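Lesten data collection: garment set

Collection for the garment set continued through December. The learning system is trained only on examples recorded by an operator driving both arms by hand, and the total now stands at 214 accepted episodes against a target of 1,000. 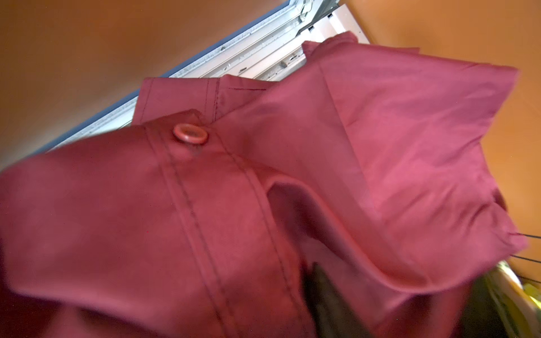
Episodes are logged at the Clilten bench and checked the same day. An episode is rejected if a grasp is repeated more than twice or if either wrist view drops out.

Shirts remain the slowest item. Fabric held close to the wrist camera hides most of the work area, so the fixed view is now stored with every episode.

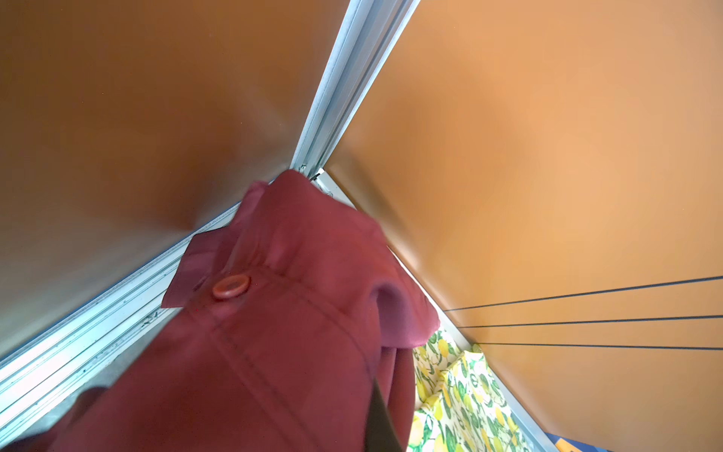
Changes to the protocol

Operators now start each episode from a fresh pile and note the item type before moving.

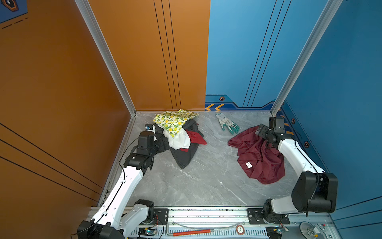 Labelling has moved to the Kristiansen tool, version 19. Each item gets its own entry, including those not being handled: the work glove lying between the two piles is logged as a separate object. Older episodes will be relabelled in January.
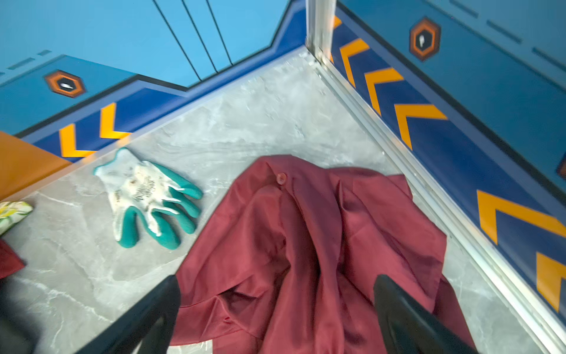
Shirt and work glove, wrist camera view, gripper open.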